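Scuffed metal bins: cleaning, lining and keeping small parts findable

An open metal bin on a bench collects three kinds of mark, and each needs a different treatment. 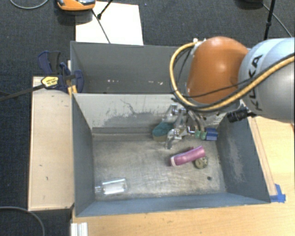 Identify the mark before choosing a cleaner. Draw a fingernail across it. If the nail catches, the surface is scratched and no cleaner will remove it. If the nail slides and the mark smears under a damp cloth, it is grease or dust. A dark streak that neither catches nor smears is usually transfer, meaning material rubbed off whatever was dropped in.

Grease and dust. Washing-up liquid in warm water, applied with a cloth. Rinse with a second cloth and dry straight away, paying attention to the line where the walls meet the floor. Water left in that line will start rust on bare steel within a day or two.

Transfer marks. White spirit on a rag, small area first. On painted bins, stop if colour comes off on the rag. A melamine sponge also works but dulls gloss paint.

Scratches. Leave them unless bare metal shows. Where it does, key the edges with 240 grit, wipe down, and apply two thin coats of metal primer. Topcoat is optional on the floor of a bin, where it will be worn off again.

Lining. A sheet of 3 mm rubber matting cuts down both noise and scuffing. For bins with sloping walls, measure the floor and not the rim, then cut 5 mm under on each side. A liner that rides up the slope traps small parts beneath it. Do not glue it, as it has to come out for washing.

Contents. Mixed small items are easier to pick out when they lie in a single layer. Rounded pieces migrate to the walls and sit against each other; a liner with some grip reduces this. Keep cylinders in a tray of their own if they are handled often. Strong colours show up well on a grey floor. Dark blue and black do not, so a pale liner is preferable for those.

Protecting the bench. Bare metal edges mark light wood. Four felt pads under the base are sufficient; replace them when they pick up grit.

Comments (3)

Birger Kristiansen
White spirit took the paint straight off my Denach bin. Worth repeating the bit about a small area first.

Ada Fiore
Is cork all right in place of rubber? I have a roll left over.

Stitholm
Cork is fine if the parts are dry. It holds oil and you won't get it out again.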